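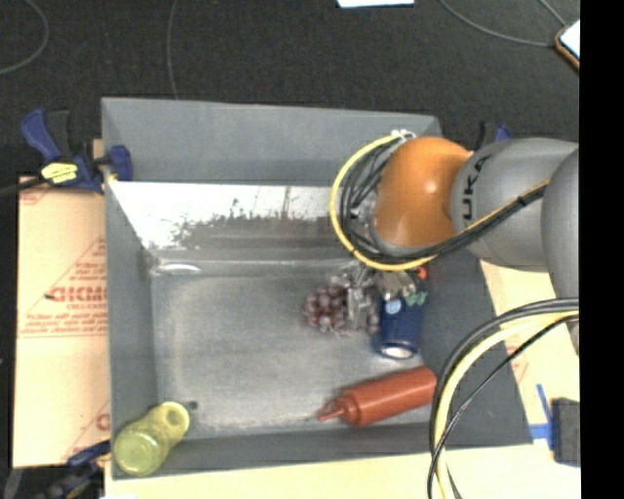 Pressure drop climbs again two days after changing filter bags

Posted by Ivan Boiko, 13/10/2024

We run a small parts washing line with a recirculating alkaline cleaner. Tank is 200 gallons. There is a single bag housing on the return side, size 2 bag, polypropylene felt, 25 micron. Until this summer a bag lasted two weeks without trouble. Now the gauge difference across the housing goes from 2 psi on a new bag to 14 psi in two days and flow at the spray bars gets weak.

What I have done so far:
Changed to a different bag supplier (Prendia), same rating. No difference.
Cleaned the suction strainer. It had some chips in it but it was not blocked.
Swapped the two gauges with each other to rule out a bad one. Same reading.

The used bags are not full of dirt. They look gray and feel slick on the inside. The parts are the same stampings as before, same stamping oil as far as I know. Cleaner is at 130 F. Should I go to a coarser bag or put in a second housing? My boss would rather not buy a second housing.

Smaranda Bălan

The slick gray film is the thing to look at. A felt bag that loads up with solids gets heavy and you can see the cake. A bag that blinds with oil or soap feels greasy and weighs almost the same as a new one, apart from the liquid. From what you describe you have the second kind.

A coarser bag will buy you some time but it won't fix this. I would check these before spending money on a housing:

1. Take a jar sample from the tank and let it stand overnight. If you get a layer of oil on top, the tank is carrying more oil than it should and the skimmer is not keeping up. If the oil stays mixed in and the jar stays milky, the cleaner is emulsifying it, and a skimmer won't pull it out.

2. Ask purchasing if the stamping oil changed. "Same as far as I know" is what we said too. Ours had been switched to a heavier grade in December and we found out in spring.

3. Titrate the cleaner. If someone is overdosing it, you can get soap forming with the fatty part of the oil, and that plugs felt very quickly.

If it is free oil, fix the skimmer first. You can also use an oil absorbing bag ahead of the regular one, but with one housing that means running it alone for a shift and then changing over. We did that for a month with the Toma absorbent bags and it was all right, just a lot of bag changes. If it is soap or emulsion, dump the tank, rinse the housing and piping, and recharge at the correct strength. Don't skip the rinse. The film in the pipes will blind the next bag the same day.

One more thing, 25 micron felt is finer than most stampings need before a rinse stage. After the oil is sorted out, try a 50 micron mesh bag. Mesh has less depth for film to sit in and you can wash it and put it back a few times.

Cindance

had same problem, we went to 100 micron and left it. works ok. parts not perfect but they go to powder coat after another wash so no complaints

Nekico

Agree with most of what Smaranda wrote. I would add the rinse water - if your make-up water is hard and the softener is out of salt, you get calcium soap and it looks exactly like that gray slick stuff. Test strips are cheap. Ours read 26 grains when it was supposed to be under 1. Also check that the bag ring is seated. It won't cause high pressure drop but if you change bags this often somebody will get one in crooked sooner or later and then you have bypass.

What is your flow rate? A size 2 bag should handle a tank that size easily when it is clean.

Ivan Boiko

Thanks. Flow is 40 gpm when the bag is new. I did the jar test and there was a clear layer on top after 8 hours, maybe half an inch. The skimmer belt was running but the wiper blade was worn down on one side, so most of the oil was going back around into the tank. New wiper is on order. Will also ask about the stamping oil and get strips for the water.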